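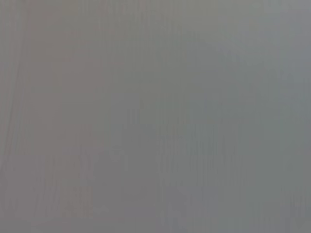 Forum Généalogie et archives familiales > Pays de Galles > Lignées maternelles

Sujet : Deux Meinir Foulkes, une seule naissance ?

kerdu64
Bonjour,
Je bloque sur une arrière-grand-tante, Meinir Foulkes, sœur de mon arrière-grand-mère Catrin Pritchard (nom d'épouse). L'index des baptêmes que j'utilise, acte 1497, donne une seule fille Foulkes pour la paroisse. Or le livret de famille en mentionne 2, prénommées de la même façon. Erreur de copie ou enfant décédée en bas âge dont on a repris le prénom ?

Flanmont
Reprise du prénom, à mon avis. Cas classique. Cherchez une sépulture entre les deux naissances avant toute autre chose.

vandex
Pas d'accord. Sans l'acte original, on ne peut rien conclure. Le livret est-il d'époque ou recopié ? Une écriture homogène et une encre unique du début à la fin indiquent en général une recopie tardive.

kerdu64
Écriture homogène, oui. Il a été tenu par Catrin, qui y a aussi noté les adresses. Dernière ligne : « Stavevside, n° 42 ».

vandex
Donc source secondaire. Je ne saisirais pas la seconde Meinir dans l'arbre, ou alors avec la mention « non prouvé ».

Flanmont
Une source secondaire reste une source. Catrin connaissait le nombre de ses sœurs. L'index, lui, est un dépouillement, avec jusqu'à 64 lignes par page de registre. Une ligne sautée n'a rien d'exceptionnel.

Phillips_R
Avez-vous vérifié la chapelle ? Si la famille était non conformiste, le second baptême n'est pas dans le registre paroissial et l'index ne prouve rien, ni dans un sens ni dans l'autre.

kerdu64
Je n'y avais pas pensé. Le mariage de Catrin est bien en chapelle. Je demande les deux registres, plus les sépultures.

vandex
Demandez la reproduction de la page entière, marges comprises. Les mentions marginales sont rarement reprises dans les dépouillements.

Flanmont
Là-dessus, d'accord. Pour le reste je maintiens.

kerdu64
Demande envoyée. Je remonte le sujet à réception.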